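How to report a vehicle being driven dangerously

Last updated 2026-07-01

Most reports of dangerous driving come from other road users or from people who live next to the road. A report is far more useful when the details are written down early and sent to the right place. The steps below apply to passengers, pedestrians and residents. If you are driving, stop somewhere safe before you do any of it.

1. Decide whether it is an emergency

Ring the emergency number if the vehicle is still moving and someone could be hurt. Examples are driving on the wrong side of the road, driving on a damaged wheel or tyre at speed, or failing to stop for police. Ask for the police and say straight away which road you are on and which direction the vehicle is going.

If it has already gone and nobody is in immediate danger, use the non-emergency line or the online form.

2. Keep your distance

Do not follow the vehicle, flash your lights at it or try to block it. If police cars are behind it, pull in when you can and leave the lane clear. Expect more than one police vehicle, and wait until the last has passed before you move off.

3. Write down what you saw

Use paper or a notes app, and do it before you talk it over with anyone else. Sit down somewhere quiet, a kitchen table will do, and put down:

The registration, or whatever part of it you are sure of
Make, colour and type of vehicle
The road, the nearest junction and the direction of travel
The time
What the driver did, in the order it happened

Leave out guesses about drink, drugs or the driver's reasons. If you only caught half the plate, write half the plate. 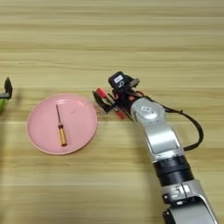 4. Save any footage

Dashcams record over old files, so take the memory card out or lock the clip the same day. Copy the whole file to a computer and keep the original as it is. Don't trim it, add captions or change the sound. Check whether the clock on the camera is right, and if it is 6 minutes slow, say so in your report.

Please don't post the clip online while the police are still dealing with it.

5. Send the report

Fill in the form in one go if possible, as many of them time out. Attach the clip or tick the box to say you have one. You will normally be given a reference number. Keep it with your notes.

6. If you are asked for a statement

An officer may ring or write to you. Read your notes first and stick to them. You can say you don't remember something. Read the statement through before signing it and ask for any mistakes to be corrected.

Page written by Tài Hứa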